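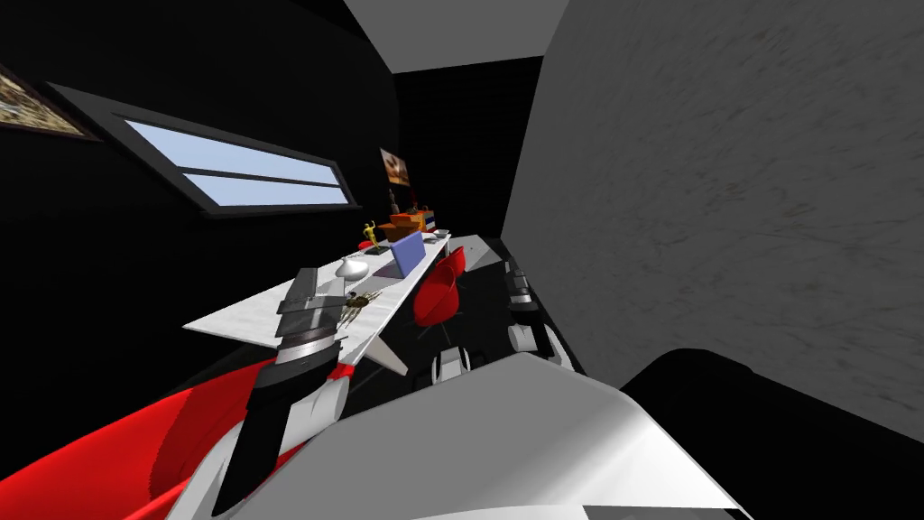

*Figura 4.1 - Cena simulada de referência, com a garra esquerda junto à borda da mesa, ao lado do candeeiro.*

## 4. Repetir a avaliação em simulação

Esta secção explica como reproduzir o resultado do relatório Holloway: 90% de sucesso com objetos dispersos sobre a mesa. Leia o número com reserva. Foi obtido no simulador Pokwood, com a mesma família de cenas usada no treino, e ainda não vimos uma repetição independente em hardware.

### 4.1 Preparação

1. Carregue a cena de mesa e confirme que os dois braços aparecem na lista de articulações. O visualizador pode mostrar só parte do segundo.
2. Coloque ambos os braços na posição de repouso.
3. Fixe a semente em 1235. O relatório não indica a semente original; esta é a nossa.
4. Desative o reinício automático após colisão. Vem ligado de origem e apaga do registo as tentativas que acabam em choque.

> **Cuidado:** com o passo 4 por fazer, a taxa de sucesso sobe sem que a política tenha melhorado. Heledd Parri encontrou o problema em setembro, ao comparar os registos com os vídeos.

### 4.2 Execução

5. Escolha o objeto-alvo. Comece pelo portátil ou pela taça branca, que têm modelos de colisão simples.
6. Corra 9 episódios por objeto e guarde todos, incluindo os abortados.
7. Repita com o pequeno ornamento cor de latão. As saliências finas são um bom teste: o modelo de colisão substitui-as por um volume convexo, e a garra pode «agarrar» ar.
8. Desloque o candeeiro para outro ponto do tampo e volte a correr o passo 6.
9. Exporte os registos para a pasta `temcombe/avaliacao`.

**Nota:** o conjunto completo tem 3.695 episódios e ocupa a máquina durante quase todo o fim de semana. Se o lançar no sábado de manhã, verifique antes o espaço em disco.

### 4.3 Leitura dos resultados

O script `resumo` imprime uma única percentagem. Não a use sozinha - abra a tabela por objeto e veja onde se concentram as falhas. O critério de sucesso aceita qualquer contacto seguido de elevação, mesmo que o objeto escorregue logo depois.

A iluminação também pesa. Esta cena tem paredes quase negras e zonas do chão em sombra, e o método Clukstead diz-se insensível a isso. O ensaio publicado varia apenas a intensidade da luz, nunca a direção. Para testar a afirmação, altere `luz.azimute` antes do passo 6 e compare as duas tabelas.

**Cuidado:** não transfira os ganhos do controlador para um braço real com base nesta secção. O atrito dos dedos foi ajustado à mão no simulador, e o valor não consta do relatório.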